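Let the Counselors Stay Past August

Each year, on 18th July, the Prolov Youth Foundation closes its books on the first half of the camp season. The enrollment figures are encouraging. This year 1,619 children attended a day or overnight session at our lakeside site in Rurkier. The staffing figures deserve more attention than they receive.

Of the 51 counselors who led those sessions, only 20 had worked with us before. The rest were capable and well trained, but they were new to the children, and most will be gone when the season ends in August.
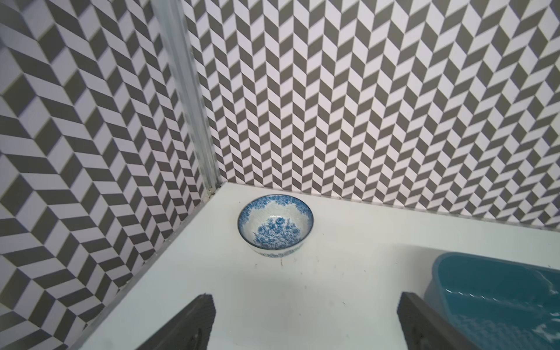

Why does it matter whether a counselor returns?
Children who come back for a second summer look first for the adult they trusted in the first one. A familiar counselor already knows who is afraid of deep water and who needs a quiet half hour after lunch.

The Foundation's position is that summer work with children should be treated as the start of a longer commitment. Our partner program at Stotanis has kept a small group of counselors on part-time contracts through the school year. They run homework clubs, write to their campers and attend family evenings. It is modest work, and it costs less than recruiting a new team every spring.

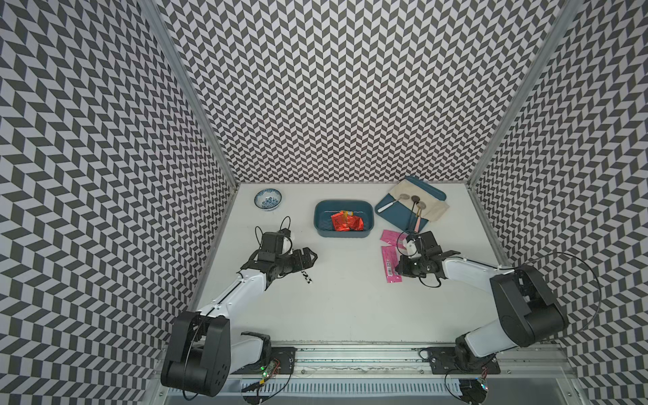 Tabletop with patterned side walls and two robot arms.

Some of our supporters have objected that money spent outside the season is money taken from camp places. The concern is a fair one. A year-round post must be paid for, and we will not reduce the number of subsidized places to do it — that point was settled by the board last winter. We propose instead to begin with two posts, funded by the Amini bequest.
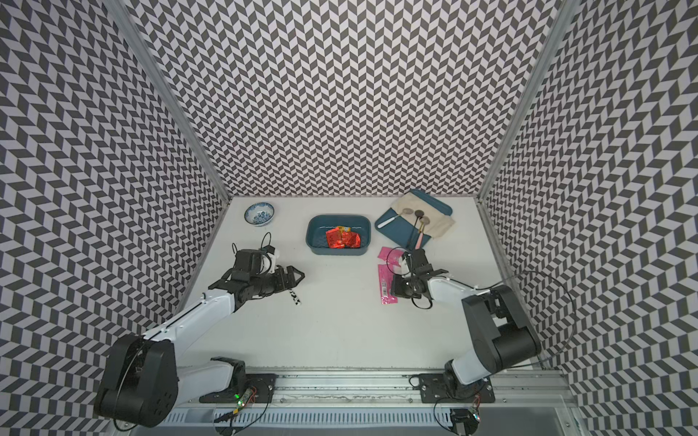
What We Ask of Families

Simin Hashemi, our director of programs, has written to parents asking which evenings they could attend. We urge every family to reply, including those whose children are moving up to the teen session. A program of 30 evenings cannot be planned on guesswork.

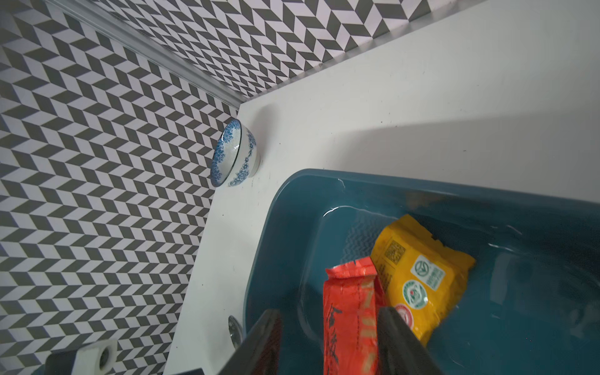

A blue-and-white bowl on its side near a dark teal tray of water.

We also ask parents to tell us plainly when a change of counselor has been hard on a child. Such letters are read by the full board, and they will guide our decision on whether to add further posts next year.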